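Home / Makers / Two arms and a tea towel in Pencombe

I'd been told to come at three, when the workshop is quiet, and to ignore the bell because it doesn't ring. So I knocked, and Citlali Maldonado shouted something from the back that I took to mean come in.

She shares the unit in Pencombe with Citlali Bermúdez (yes, two of them, and everyone goes by surname). They met in the queue for the laser cutter, got talking about servos, and by April they were building a pair of robot arms together. The project is called Ciron. I asked where the name came from and got two different stories, so I'll leave that alone!

"I wanted something that could fold," Maldonado told me, clearing a stool for me with her elbow. "I've got three kids and a drying rack that never empties. My first thought was shirts. Shirts are horrible. A shirt has no idea where its own corners are."

Bermúdez is the electronics half. She keeps a notebook of every servo they've cooked, and she read me a page of it with real relish. The budget was meant to be 200 pounds and is now nearly 800, most of it gone on motors. "I bought cheap ones first," she said. "They buzzed, they got warm, and then they stopped. I've still got the box if you want a paperweight."

The wiring was her biggest headache. Every time an elbow joint bent all the way it tugged a plug loose further up, and they'd spend an evening blaming the software. Now they leave plenty of slack and let it loop. "It looks scruffy," said Bermúdez, "and it works, so I've stopped caring."

What about the folding itself? They've dropped shirts for the moment and gone down to flat cloths, with both arms working the same piece from opposite sides. Maldonado likes a stripe, she says, as it gives her an easy way to judge by eye whether things are going crooked. They're on version 73 of the routine, and she's happy to admit that plenty of the earlier ones were rubbish.
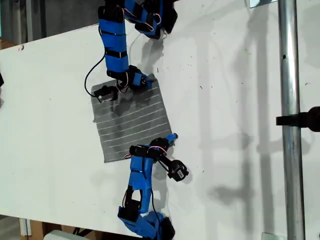 Both arms on the striped cloth, seen from above. Photo taken at the Pencombe workshop.

I asked what they argue about. "Speed," they said, at the same moment. Maldonado wants it slow enough to watch; Bermúdez gets bored and nudges the numbers up when she thinks her friend is making tea.

A friend over in Ilton has offered to print them some softer fingertips, and Bermúdez would like to have a go at a pillowcase once those arrive. Maldonado is still muttering about shirts. I left them bent over the laptop, squabbling over which joint to slow down first, and let myself out past the bell.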